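Derndale station – right gripper lets go of shirts halfway through the fold
Ticket 306, opened 2021-12-03, status: waiting on parts

Same blue shirt routine as always, two handheld grippers, pinch and stretch, and the right one has started to give up on me.

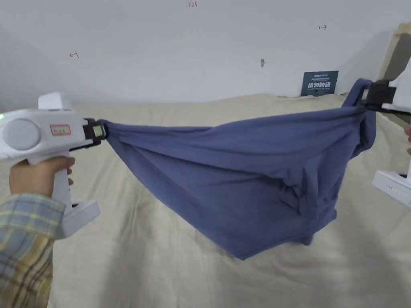

Siu-fong Hsieh: Does it drop the cloth all at once or does it creep? Also, is it every garment or only knits? Please don't tighten the jaw screws until I've had a look at the logs.

It creeps. I get the shirt stretched out between both hands, everything feels fine, and then as I start to bring the hem over I can feel the right side going soft. A second or so later the fabric slides out and the whole thing flops onto the sheet. The left one holds like a champ. And yes, mostly knits! I did a pile of dish towels this morning and lost only one, and I think that one was me being sloppy with the trigger.

I haven't touched the jaw screws (I was tempted, I'll admit). What I did try:

Restarted both grippers and paired them again. No change.

Wiped the inside of the jaws with alcohol. There was a lot of lint in there, way more than I expected, and it got better for maybe ten folds and then went right back to dropping.

Swapped hands, so the bad gripper was on my left. The fault went with the gripper, which I guess rules out my wrist.

Ran it on the old battery from the Gukstead kit. Same thing.

One more bit that may or may not matter – the trigger on the bad one has a tiny click near the end of the pull now. It didn't do that in September when we set the pair up.

Siu-fong Hsieh: The click matters. I pulled your last session. Left gripper reads 2 mm open with the trigger fully squeezed on one layer of jersey, steady. Right one starts the same and drifts wider while your trigger reading stays flat. So you're squeezing, the unit knows you're squeezing, and the jaw isn't following. That's either the cable stretching or the little clutch behind the trigger slipping. Can you do a hold test? Clamp one layer, squeeze all the way, hang the shirt from that gripper only and don't move for 90 seconds.

Did it three times. Left: held every time, boring. Right: let go every time, and never made it to the end. On the third try I put my ear next to it and I could hear that click again right before the shirt went. My arm is very tired now, by the way.

I also went back through my recordings from this week. Of 176 folds I'd throw out about a quarter, because the log says the hand is closed when the shirt is already sliding away from it. If those go to the arm for training it's going to learn to pull on cloth it isn't holding. I've tagged them "right slip" and moved them out of the Prastberg folder so they don't get picked up in tonight's upload. Could somebody check that the upload skips subfolders? I couldn't tell from the settings page.

Siu-fong Hsieh: It does not skip subfolders. I've paused the upload for your station. Clutch it is, I'm fairly sure, and we had the same click on a unit at Lui last month. Please stop using the right gripper for anything, including towels. A slipping clutch can also grab late, and I don't want the jaw snapping shut when your other hand is nearby.

Okay, right gripper is off, battery out, with tape across the trigger. Funny you mention the late grab – it did nip my sleeve on Wednesday and I figured I'd just been careless. No skin, no harm, but I've filed it as a near miss so it's written down somewhere.

Still open on my end: do you want the old clutch mailed back, and do I need to recalibrate the pair or only the repaired one?

Siu-fong Hsieh: Mail it back, lint and all. Recalibrate both. Part ships Monday.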